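### 3.2 Surface colour and reported eye comfort

The survey was carried out in shared workrooms in Boltdale, Penry and Gustport and drew 502 completed returns. Respondents were asked how long they normally spent at a table or bench without a break, how they would describe the light falling on it, and whether their eyes felt tired by the end of the day. A separate sheet recorded the colour of the work surface and of whatever stood directly behind it, whether wall, screen or hanging cloth.

Earlier work by Coppens treated the surface and its background as a single visual field. We have kept them apart. A person looking down at a task sees mainly the surface, but each time the head is raised the eye has to adjust to the background, and the size of that adjustment depends on the difference between the two. Pairings were therefore sorted into 4 classes: light on light, light on dark, dark on light, and dark on dark. The third class includes any dark surface with a visibly lighter background, even where both are of the same general colour, as with the dark grey tabletop and lighter grey backdrop in Figure 2. 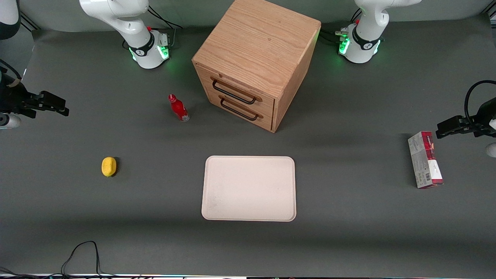

Respondents at light surfaces with light backgrounds reported the most glare, particularly where ceiling lamps were placed directly overhead. Complaints were fewer in the dark-on-light class. Several respondents in that class nevertheless wrote that small dark items were hard to find once put down, and that they had asked for an extra lamp. The dark-on-dark class drew the fewest remarks about glare and the most about general gloom. It was also the smallest class, and its results should be read with care.

Age had a clear bearing on the answers. Respondents over 40 were more likely to say that the light was too weak, whatever the colour of the surface, and were more likely to have changed their seat to be nearer a window. Younger respondents more often mentioned reflections. The questionnaire did not ask whether glasses were worn, an omission which Phillips pointed out when the returns were first read in January and which limits what can be said on this point.

Finish was harder to record than colour. The sheet offered only "shiny" and "dull", and in Gustport the 2 recorders disagreed often enough that the item was dropped from the main analysis. Where they did agree, shiny surfaces were linked with more reports of reflection in every colour class. The Radska scale, which grades finish in finer steps against a set of printed cards, was considered at the planning stage but set aside on grounds of cost.

No attempt was made to measure the light itself. The findings in this section rest on what people said about their own working places, and some will have judged the same conditions differently on a bright morning and a dull afternoon. Differences between the towns are taken up in Section 3.3.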